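From: Verna Mbeki
To: trilamley-builders
Subject: Re: [trilamley] finger slipping on cloth

Aleksi Huttunen wrote:
> Mine drops the towel every time I go past 500 on the
> close command. Bare fingers, stock jaw plate. Is it
> grip or is it the servo giving up?

Grip, I'd bet. Wrap both fingers in tape, leave the tips out. I use the blue stuff. Overlap it a bit or the edge peels.

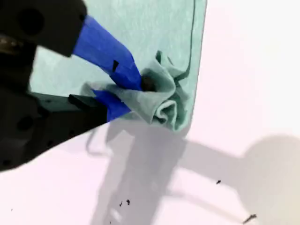
Then close to 900, not 500. Slow down the last bit, 35 per step is fine. Pinch a fold near the bottom, dont go for one flat layer. If it still slips check the screws in the lower jaw, mine had backed out and I blamed the code for a week.

Config is in the Holloway folder, rev 2654. Ignore the wipe routine in there, half done. Can bring spare tape to the workshop in June if we're alowed back in by then.

Gotta run
Verna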